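Buying the fingers before the arm

Noboru Uchida wants to talk about spares before we have even sat down. He looks after equipment planning at Clurkari, a small outfit that builds card-handling stations for libraries and leisure centres, and he has spent most of this year working out what a robotic hand costs once you own one.

"Everybody asks me the price of the hand," he says, pulling a spreadsheet up on the big screen. "Lovely question! But the hand is one line. Look how many lines there are."

There are 33, as it happens, and he is delighted with nearly all of them. Finger covers, mounting brackets, cables, a second power supply, training days, a shelf. The shelf has its own line because last time it didn't, and the spare parts lived in a cardboard box under Ronaldo Meireles's chair until November.

Meireles runs the bench. He is the one who has to make the thing pick up a plastic card, hold it and pass it on without bending it, and he pushed hard for soft fingers over the hard clamp the team had used before.

"A card is a horrible object," he says cheerfully. "It's thin, it's slippery, it lies flat on the desk and gives you nothing to get hold of. With a clamp you have to be right every time. With something softer you can be a little bit wrong, and a little bit wrong is where I live."

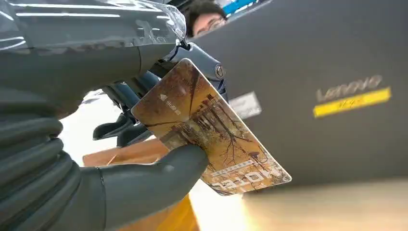 Uchida's first budget had money for one hand and nothing else that bends or wears. He laughs about it now. The second version, which the company calls Juvdale after the meeting room where it was argued over, put aside a fifth of the total for parts that would need replacing in the first year. He would go higher if he were starting again.

"People budget for the machine as if it's a table," he says. "You buy a table, you have a table. A hand is more like a bicycle, you're going to want tyres."

The test plan came next, and it changed the order of the shopping. Meireles asked for 200 cards, all different and as scruffy as possible: old membership cards, travel cards, gift cards with nothing left on them. New ones from the printer were too easy. Colleagues emptied their wallets and kitchen drawers, and the whole collection cost next to nothing.

"Best thing we got all year," Meireles says. "I'd have had the cards before the hand if I'd thought of it. You could sit there with a borrowed gripper and learn so much about what you need to buy!"

They looked at 3 suppliers and asked each the same dull questions. How long does a finger take to arrive? Can we fit it ourselves? Who picks up the phone? Bestavach had the nicest brochure and was slow with parts. Nakajima, the one they went with, sent a plain sheet of drawings and a price for every screw. Uchida printed it out and pinned it up.

He keeps a log of picks as well, one row for each attempt, with a column for what it was like to reset afterwards. It stood at 753 rows on the afternoon we met. Meireles fills it in and Uchida reads it every evening, and from it he is trying to work out how many sets of fingers to put in next year's order.

"I've got a guess," he says. "I'm not telling Ronaldo yet, he'll want double."

Meireles, from the other side of the desk, says he will want double.

The arm itself is still on a lease, with the decision to buy due in spring. Uchida would like to keep leasing a while longer and spend the difference on a second bench, so that one can be taken apart while the other carries on working. He has already started a new tab in the spreadsheet for it. The first line says "shelf".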